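Chapter 5
Budgeting for Grippers and Handling Cells

5.1 Before the quotation

Most equipment budgets fail at the tool end. The arm, the base and the controller are priced early from a catalogue, while the gripper is left as a single line to be filled in later. In footwear handling this order should be reversed. A sandal and a laced ankle boot place different demands on finger travel, pad material and cable routing, and the choice of gripper fixes much of what follows.

A planner should therefore begin with manual trials on a bench, using hand-held grippers and the actual range of goods.
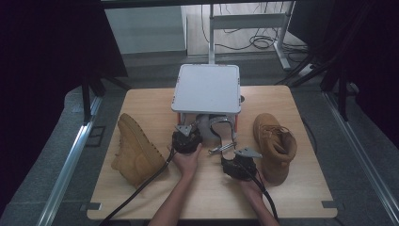
Trials of this kind cost little beside a purchase order, but they are seldom free. Bench space, labour and sample stock should be entered under a separate heading, as in the Penrose worksheet used throughout this book. Capital and trial costs must not be combined, or the two cannot be compared at the end of the financial year.

5.2 Consumables

Finger pads wear and should be treated as consumables from the outset. In the Sulus case, each pair of fingers was budgeted at $486 and a set of replacement pads was left out of the estimate altogether. The revised figure, with pads and fitting labour, came to $729. Neither sum is large. Multiplied over several stations and a service life of five years, the difference alters the ranking of suppliers.

The following should be recorded for each gripper on trial:

Pad condition at the start and end of the shift, including fraying or lifting at the edges.

Wear at the linkage pivots.

Contact area on the item, with a note of any finish likely to mark, such as a metallic heel.
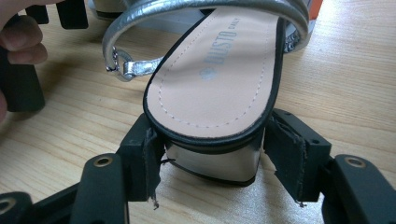

5.3 Comparing two suppliers

Aseck and Bruvier submitted quotations for the same handling cell in October. Table 5.2 sets out both on a common basis, excluding freight.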